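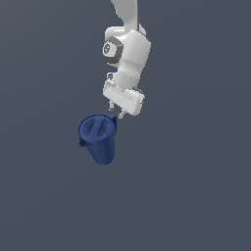

The Tokulach project at the Prusidmont Centre for Handling Research works on the lifting and placing of soft goods: bags, liners, covers and other items that change shape when they are touched. This gallery page concerns the false hold fault, which was found in the simulation stage of the project and later appeared on the working cell in the Palacios building. The rendered view comes from Votesell, the simulation package written at the Centre, and has the arm over the blue cloth bag with the two gripper fingers apart and the right-hand one at the folded flap on the rim. A state of this kind should always be logged as "open, contact possible". Under the fault, the control software could log it as "held".

Gallery: Tokulach, false hold fault
Published February 26, 2019
Page owner: Itzel Tapia, Safety and Assurance

Caption
Simulated arm and open-topped cloth bag, Votesell render. The gripper is tilted and its fingers are spread; neither is clamped firmly on the cloth. Plain background, no work surface drawn.

Notes to the gallery

What went wrong

The gripper controller decides whether an item is held by looking at two values. The first is the contact value, which rises when a finger meets something. The second is the gap value, which gives the distance between the fingers. An item should be treated as held only when contact is present and the gap has closed to the width expected for that material.

For rigid items the second check was reliable. For cloth it caused a large number of needless stops, as a folded edge can be several times thicker than a single layer. During the previous June the expected width for cloth was therefore widened by a change to one settings file. The change was reviewed as an adjustment to performance. It was not passed to Safety and Assurance, and the record of the review does not mention the hold check at all.

The new width was set so wide that, for the cloth group of materials, the gap value no longer had any effect. Contact on one finger was enough for the controller to report a hold. The arm would then move off at full travel speed, with the cloth resting against a finger, caught on it by a fold, or left behind.

How it was found

A set of 61 simulated lifts was run in Votesell with the cloth bag in different positions and at different angles. The run was meant to test a new method of choosing where on the rim to take hold. All the lifts were marked as successful in the summary table.

A member of the project team then stepped through the stored views to choose material for a talk and noticed that the fingers were open in several lifts that the log listed as held. A full check of the set followed. In 8 of the lifts the controller had reported a hold while the gap between the fingers was far too large for any grip on the cloth.

The team first took this to be an error in the drawing of the fingers. Votesell keeps its drawing and its physical model apart, and small differences between the two had been reported before. This explanation was accepted for longer than it should have been. The stored gap values agreed with the drawn fingers in every case, and a comparison could have been made on the day the question was raised.

What happened on the cell

While the drawing error was still being looked into, the same settings file was copied to the controller of the Palacios cell. Two staff were working at the cell when the arm reported a hold on a filled cloth bag, lifted and began its travel towards the placing station. The bag came away from the gripper and fell inside the guarded area.

The guard was closed and no one was hurt. The bag struck the edge of the placing station, and its contents were spread across the cell floor. One of the staff pressed the emergency stop, and the arm came to rest normally. The controller continued to report "held" until power was removed.

The last point was treated as the most serious finding. The placing routine uses the hold report to decide whether the exit hatch may be opened. With an item reported as held, the hatch stays locked, so the false report did no harm in this case. A false report in the other direction — an item in the gripper with the controller reporting it as free — would have allowed the hatch to open under a load. The investigation found no record of this having taken place, but nothing in the software as it then stood would have prevented it.

Findings

The investigation was led by Itzel Tapia and drew on the controller logs, the Votesell records and interviews with the staff concerned. Its main findings are given here in short form.

The immediate cause was the widened setting for the cloth group.

The change was classed wrongly. A value that takes part in the hold check is a safety value, whatever the reason for altering it.

The summary table produced by Votesell took its "successful" mark from the controller's own report. The simulation knew the true position of the cloth throughout, and this information was not used. In effect, the controller was marking its own work.

The copying of settings from simulation to the cell needed no second signature. The person who copied the file followed the procedure in force at the time, and no criticism is made of any individual.

The doubt raised over the stored views was recorded in an informal message only. It was not visible to the staff in the Palacios building, who had no reason to question the settings they had been given.

Changes made

The original width for cloth has been restored on all controllers. The needless stops have returned with it, and staff are asked to report them in the usual way and to leave the setting as it is.

Contact must now be present on both fingers before a hold is reported for any soft item. After the lift and before travel, the arm pauses and the check is repeated. If the second check fails, the arm lowers, opens and waits for an operator.

Votesell now marks each lift from its own physical model. Where this disagrees with the controller's report, the lift is listed separately and the run cannot be closed until the difference has been explained in writing.

Settings that take part in the hold check have been moved to a protected file. Changes to that file require the approval of Safety and Assurance, and copying it to a cell requires a second signature from the person in charge of that cell.

A question over simulated results is now entered in the fault register on the day it arises. Transfer of the settings concerned is suspended while the entry remains open.

Matters still open

The hatch logic has not yet been changed. A separate sensor in the gripper body, independent of the finger contacts, is under study — the present gripper leaves little space for wiring, and the added weight affects the travel limits of the arm. Until this work is complete, the Palacios hatch is opened by key only, with the arm parked.

The expected width for folded cloth also needs proper treatment. A single value is unlikely to suit both a flat edge and a rim with a turned-over flap. The team proposes to measure a range of folded edges and to hold the results by item, in place of one figure for the whole cloth group. The proposal has been accepted in principle, and no date has been set for its completion.

Using this page

The render may be used in teaching and in safety briefings within the Centre. It should carry the words "Votesell simulation" wherever it is shown, and it should not be presented as a view of the Palacios cell. Cropped copies should keep both fingers and the rim of the bag in view.

The full investigation report is held by Safety and Assurance and may be read on request. Requests, and corrections to this page, should be addressed to Itzel Tapia at the Prusidmont office.

Back to Tokulach galleries
Fault register
Safety and Assurance notices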